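Review: Parance court docket tracker
Friday, June 3, 2022
By Liesbeth Leemans

Quick one, sentencing at two. Been running Parance on the county docket since early spring and people keep asking so here it is.

What it does: watches the criminal and civil calendars, pings you when a case you follow moves. New hearing date, plea entered, bond changed, judge swapped. Made by Van der Linden, who also do the billing software half the law offices downtown complain about. $65 a month for one seat. No annual discount that I could find.

Setup. Fast. Type a case number or a last name, pick the court, done. Last name search is too loose though. I followed one assault defendant and got every person in the county with the same surname, including a guy fighting a parking ticket. You can narrow by birth year but the box is hidden under "more" and I missed it for a week.
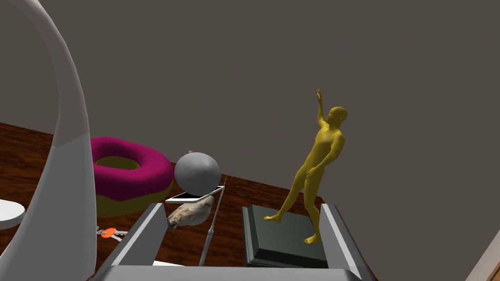
Yellow figure on a square base.

Alerts. Mostly good. A plea hearing got moved up from the afternoon to 9:15 and I had it on my phone before the clerk's window opened. Would of missed that one completely. Email alerts run slower than the phone ones, sometimes by an hour, so turn on both. Cap is 200 followed cases. I hit it. Closed cases count against you until you clear them by hand, one at a time, no select all. Annoying.

Reading filings. You get the docket entry free but the document itself costs whatever the court charges, and Parance adds nothing on top. Fine. Viewer is clunky. Search inside a scanned filing works if the scan is straight. Handwritten motions, forget it. Affidavits come up sideways and the rotate button resets on every page.

Where it falls down: sealed and juvenile matters just vanish from your list. No note, no "no longer available." I get why the contents go. But if I'm following something and it disappears I want one line telling me. Hjalti Bech on the night desk thought he'd deleted a case by mistake and added it back three times.

Also it's bad at charges that get amended. A felony dropped to a misdemeanor showed as two cases, one open and one dismissed. If you wrote off the dismissed one you'd have a correction in the paper the next day. Check the actual judgement. Always call the clerk.

Against Arkari, which I used before: Arkari is cheaper and has better calendars, prints a clean one-page list for the morning. But it only refreshes overnight. No use to me for arraignments. If you cover one trial at a time, get Arkari. If you're bouncing between four courtrooms get this.

Support: chat only, weekdays. Got a real person both times, answered the second time.
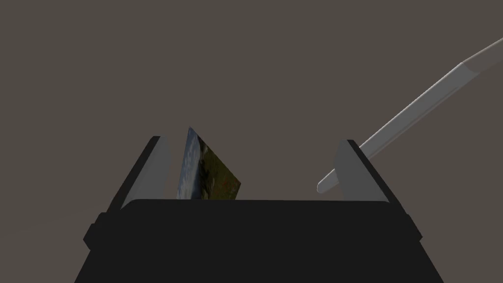 RIVERO, July — Adding to this now that I've had the update on my phone for a bit. Clearing closed cases in bulk works, finally. I went and pulled the whole year of district court filings for a story on failure-to-appear warrants, 1,875 entries, and the export came out as a spreadsheet with the dates in the right column. Took nearly ten minutes and froze once. Names are all caps, you'll want to fix that.

Sealed cases still vanish. Amended charges still split in two, wrote to them about it, no reply yet. Rotate button is fixed. Price is the same.

Keeping it another quarter. Four out of five before the update, still four.

Recent reviews
Pocket recorders for the hallway
Arkari morning lists, second look
Folding stools (for the long jury waits)
Three legal pads, one winner

Contact the desk | © 2022 | Back to top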